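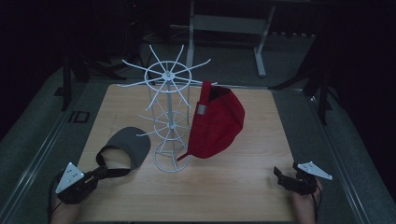
Hat rack test, left gripper on the visor band, right gripper open.

How to compare two sets of handheld grippers without fooling yourself
Updated 6th January

Most gripper comparisons go like this: you pick up a foam block with one pair, pick up the same foam block with the other pair, and declare a winner based on which box was nicer. Foam blocks are very forgiving. Hats are not, and this page is about using hats.

I wrote it after spending most of December with two pairs of handheld grippers, the Adent and the Sornance, trying to decide which one we should use to record demonstrations for our arms. The steps should work for any pair with tracking markers on top and a person on the other end.

What you need
A wire hat rack with prongs at more than one height
One stiff cap and one visor
A table with a plain top
A camera looking down from head height
Both sets of grippers, with the same finger pads if you can manage it
A timer and a notebook you don't mind swearing at

Step 1. Set up the table
Stand the rack near the middle and a little toward the back, so you can get both hands in front of it. Light the tabletop well and leave the rest of the room dim. Put tape under the base of the rack and draw around it. Wire racks weigh nothing and will wander off toward whichever gripper touched them last.

Step 2. Sort out the cables
Run each cable away to its own side before you start. If a cable crosses the table, it will find a prong. It has all day and you don't.

Step 3. Check the markers
Start the tracking in Mota (or whatever you use) and tilt each gripper slowly through every angle you expect to need. The marker plates have to stay in view of your tracking cameras while you reach between the prongs. With the Sornance I lost the left plate every time I rolled my wrist outward, and I have a very ordinary wrist.

Step 4. Run the visor
Grip it by the band. The brim is tempting, but it's wide and curved and will swing around like a barn door. Close the jaws, lift, and hang the band over one of the lower prongs. Do 28 runs with each set. Write down drops, slips, and tracking losses separately, or you'll end up with one column called "bad."

Step 5. Run the cap
Same number of runs, upper prongs this time. Try it once with one hand and once with two, and keep those results apart. The crown squashes when you squeeze it, so pay attention to how much force you're using. The Adent has a lighter trigger, and I crushed the cap a lot before I learned some manners.

Step 6. Swap and rest
Change sets every 50 minutes. Your hands get better at the task as you go, and the second gripper will take the credit.

Reading the results
We ended up with 765 clips, counting the practice ones, and sorted them in Pilla. The Adent dropped fewer visors. The Sornance was gentler on the cap but kept vanishing from tracking, and a clip with no hand position in it is just a home movie about hats.

We kept the Adent. The Sornance set is in the drawer with the foam blocks.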